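Setting Out a Dish Rack, Tray and Bowl on a Papered Table

Posted in Kitchen Basics by Oanh Tôn
Reading time: 6 minutes

The layout covered on this page is for a small hand-washing load: a few plates, one wide bowl, one tray and whatever sponge or cloth is in use. It suits a large table or bench away from the sink. The surface is brown kraft paper, marked into a grid with blue tape.

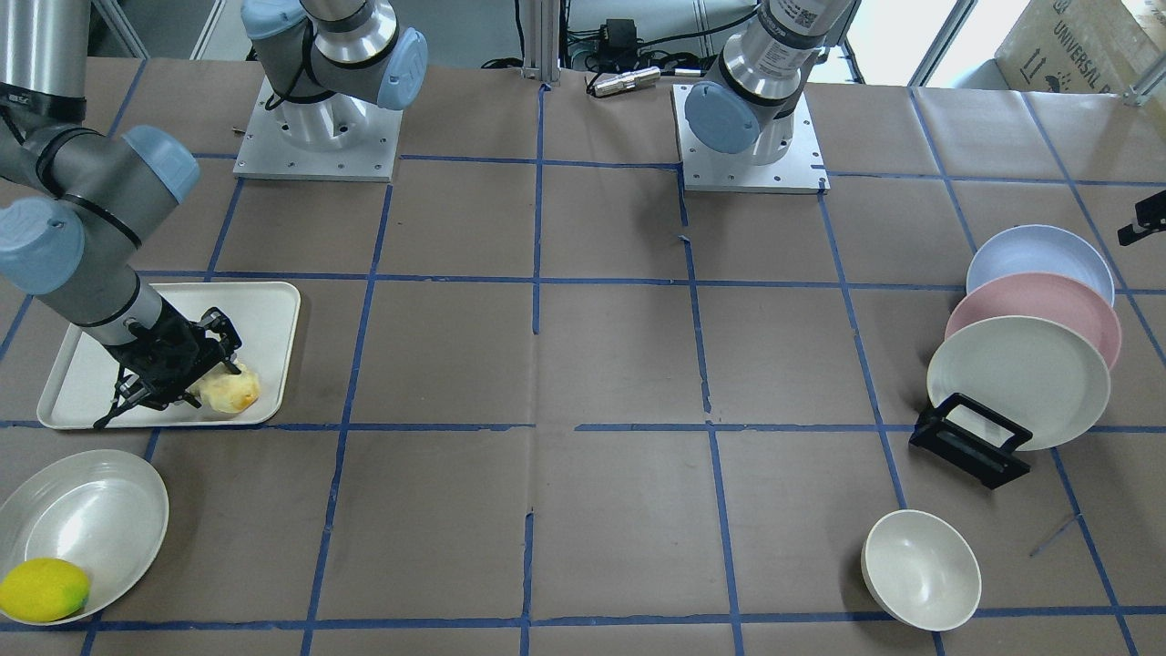
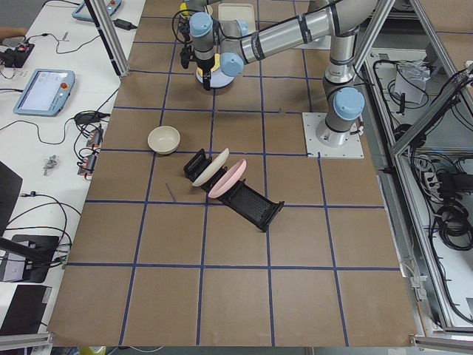
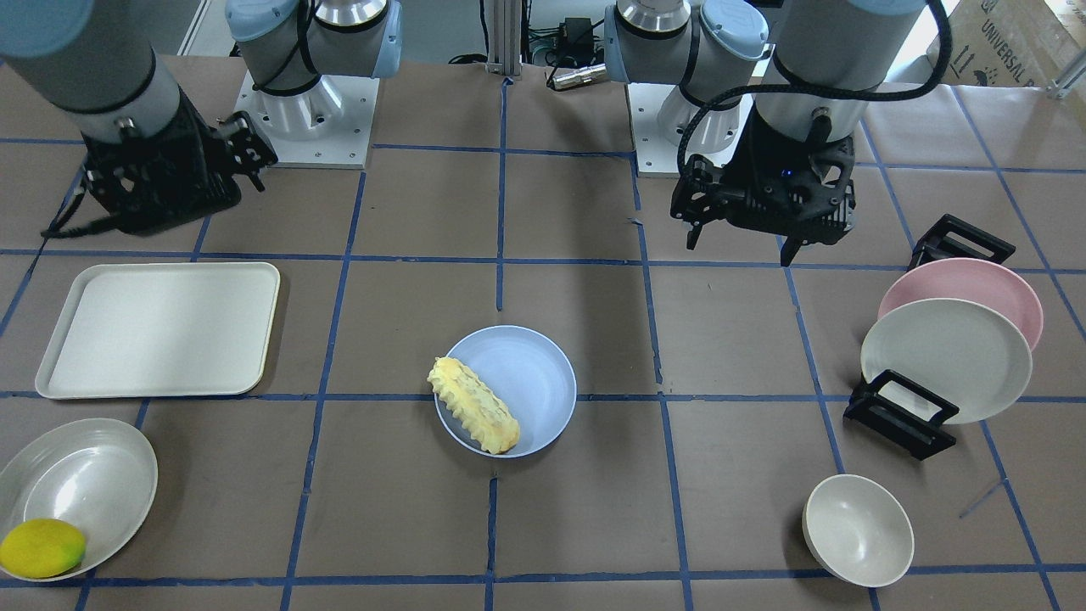

Brown paper and blue tape grid, with a bowl and a tray on the table in all three views.

What you need

Brown kraft paper on a roll, wide enough to cover the table in one or two runs
Blue painter's tape, narrow width
A long ruler or straight batten
Pencil
Scissors or a utility knife
Wire or plastic plate rack
Shallow tray with a raised rim
Wide, shallow bowl
Sponge or dishcloth

Step 1. Clear and dry the table

Take everything off and wipe the surface down. Let it dry fully before the paper goes on. Moisture trapped under kraft paper raises ridges, and a plate rack standing on a ridge will rock.

If the table has a joint or a leaf, check that both sides sit level. A folded strip of paper under the low side will take up a small difference. Anything larger needs fixing at the leg.

Step 2. Lay the paper

Unroll the paper along the length of the table with the curl facing down. Fasten one short end to the underside, walk the roll to the other end, pull firmly and fasten again. Smooth from the middle outward with a dry cloth.

Where two runs are needed, overlap them by the width of your hand. Put the overlap on the far side of the table, with the upper sheet's edge pointing away from you. Sleeves and cuffs catch on an edge that points the other way.

Uncoated kraft paper is not waterproof. It will take drips from a drained plate but it won't hold standing water. If you are washing more than a few pieces, put an old towel under the rack.

Step 3. Mark and tape the grid

Mark the long edges of the paper first, then the short edges. Cells a little wider than a side plate are practical. Smaller cells use a lot of tape and don't help much with placing things.

Run the lengthwise strips, then the crosswise ones. Lay each strip slack and press it down from one end. Tape that is stretched as it goes on will pull back over the next day or so, and the line goes wavy and starts to lift. Crossings lift first. Press them a second time with the back of a spoon.

A wavy line does no harm in use. Replace a strip only when the loose part is long enough to catch under the rim of a tray. I use Plovine tape, which comes off kraft paper without tearing it if pulled back low and slow. The Wosham tape I had before that tore the paper every time.

Step 4. Place the rack

Put the rack down before anything else. It takes up the most room and is the hardest piece to shift once loaded. Leave a clear cell on the side you load from.

The rack can sit square to the tape or on the diagonal. Square uses fewer cells. Diagonal makes the slots easier to reach from a corner of the table. Nuria Feyisa, who tested this layout with me over several weeks, is left-handed and prefers the diagonal. Try both with one plate before deciding.

Check for rocking by pressing each corner in turn. A bent wire rack can usually be twisted true by hand. A moulded plastic rack can't, so pack the short corner with folded paper.

Step 5. Load the plates

Start at the end of the rack furthest from your loading side and work back. Plates should all lean the same way, faces in the same direction. One plate leaning against the others closes the gap that air moves through, and those two will still be damp when the rest are dry.

With only two or three plates there is no need to fill neighbouring slots. Leave one empty slot between each if the rack allows it. Coloured plates can go in any order. Where sizes differ, the largest goes at the back.

Thick-rimmed plates may not seat fully in a narrow slot. If a plate can be turned with one finger it is not seated - move it to a wider slot or dry it by hand.

Step 6. Place the tray and bowl

The tray goes on the opposite half of the table from the rack, rim up, long side parallel to the front edge. It will usually span more than one cell. Line one long side up with a strip of tape and let the other fall where it falls.

Use the tray for the sponge or cloth and for anything small that is still to be dried. Squeeze the sponge out first. The raised rim will contain a small amount of water, and the tray should be emptied into the sink at the end of each load.

The wide bowl can stay empty as a spare or be used for fruit. A single lemon is handy to have there, cut side down on a cloudy plate. Keep the bowl away from the front corner if children use the table, as a wide rim is easy to lean on.

Step 7. Clear down

Dry the plates, then the rack, then the tray. Lift the rack straight up. Dragging it will rip the tape at every crossing.

Blot damp spots on the paper with a dry cloth and leave them open to the air. Paper that has gone soft or fuzzy should be replaced. A patch will do for a single cell: cut it slightly oversize, lay it over the old one and re-tape all four sides.

Common faults

Rack rocks after the paper is changed: a wrinkle under one foot. Lift, smooth, replace.

Tape lifts along its full length: the paper was dusty or damp. Wipe the paper with a dry cloth and use fresh tape.

Tray slides: water under the base. Dry both surfaces.

Water marks under the rack: plates loaded too wet. Hold each one over the sink until it stops dripping.

Next page: Storing plates upright in a narrow cupboard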